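Sze-wing Huang
August, 9:40 pm

1/ A few of you asked how I get through small-kid laundry without it taking over the whole evening, and I promised a thread, so I made tea and sat down to write one. It's a long one. You know me.

2/ Background, for anyone new: I fold on a table. I used to fold on the bed, and then I'd get tired and move the whole pile to a chair, and it would live on the chair until we'd worn our way through it. A plain table against a plain wall changed that for me. You can't go to sleep on a table.

3/ Second thing, and this is the one I'd tattoo on my arm if I were a tattoo person: small batches. A red top, something teal, a pair of gray socks, and that's a batch. Spread them out so every piece has its own patch of table, and only then start folding.

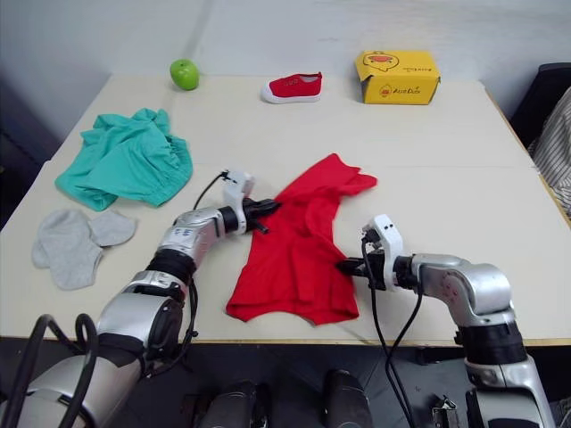 4/ START WITH THE TOP
Tops have the most corners, and I like to do the fiddly one while I still have patience. Find the shoulders first. If you pick a shirt up by whatever bit is nearest you'll be turning it around in the air for ages – pinch it up near the top edge, give it one shake, lay it down and smooth from the middle out to the sleeves.

5/ Sleeves in, sides in, bottom up to the collar, done. My friend Pin-yu Cheung folds hers in thirds so they stand up in the drawer like little books, and it looks gorgeous, and I did it for exactly one month. Ours go in flat and I've made my peace with that.

6/ THEN THE GREEN THINGS
I have a soft spot for this color. It's somewhere between a swimming pool and a hospital corridor, and it cheers up the whole pile. While you've got a piece in your hands, take a second to look at the stitching, especially those short little bar tacks where the strain goes. The orange-tan thread on green makes them so easy to find!

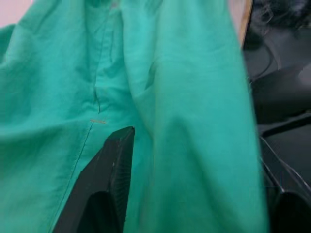 I started checking seams after a pair of pants gave up on us in the middle of a grocery store (not mine, thank goodness). Now anything with a thread coming loose goes over the back of my chair and gets mended while I watch TV. It's five minutes with a needle if you catch it early, and a whole sad evening if you don't.

7/ For anything with a gathered waist, fold it in half lengthwise first and let the waistband bunch however it wants. You will not get elastic to lie flat. Ronaldo Lacson told me he irons his kids' waistbands and I had to go and have a little lie-down.

8/ SOCKS LAST
I know, I know, everybody does socks first to get them over with. I leave them for the end, the way you'd leave the edge of a pie crust, and I've grown to like them. Run a hand inside each one before you pair it, all the way down to the toe. I have found sand, a raisin, and once a very small plastic horse.
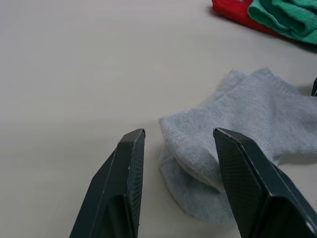
Please don't ball them up, by the way. My mother balled socks and I balled socks, and every cuff we owned went wavy and sad. Lay one on the other, toes matching, fold once, and tuck them in the drawer on their side. The fuzz you can leave alone. It's a sock, it's allowed to be fuzzy.

9/ I-seul Bae asked what I do with single socks. They get a jar on the shelf, and when the jar is full I sit down and have a reunion. Whoever is still alone after that becomes a dust cloth, with my thanks for their service.

10/ THE BITS THAT AREN'T LAUNDRY
There's always a row of them along the back of my table. An apple, a little red shoe, a yellow box. I used to clear all of it away before folding, and then I'd be off returning a shoe to the hallway and would come back forty minutes later having reorganized the coats.

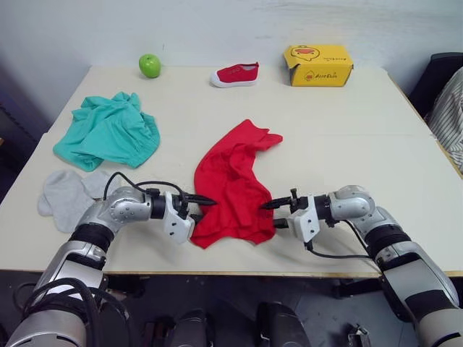 So my rule now is that nothing leaves the table until the folding's finished. Push the extras to the back and let them wait. When the last sock is paired I do one lap of the house with everything in my arms, clothes on the bottom, odds and ends on top, and whatever's edible gets eaten on the way.

11/ That's the whole method! It's slow the first few times and then your hands get the hang of it and you can listen to a podcast. If you do your socks some other way, tell me, I really do want to hear. I'll be answering in the morning once the kettle's on.

114 replies
874 likes

More from Sze-wing Huang
The great coat hook thread (62 replies)
Getting beet juice out of a white tablecloth, a diary
4 drawers, two kids, one dresser
What I keep in the jar by the back door
Learning to darn, badly, with Pin-yu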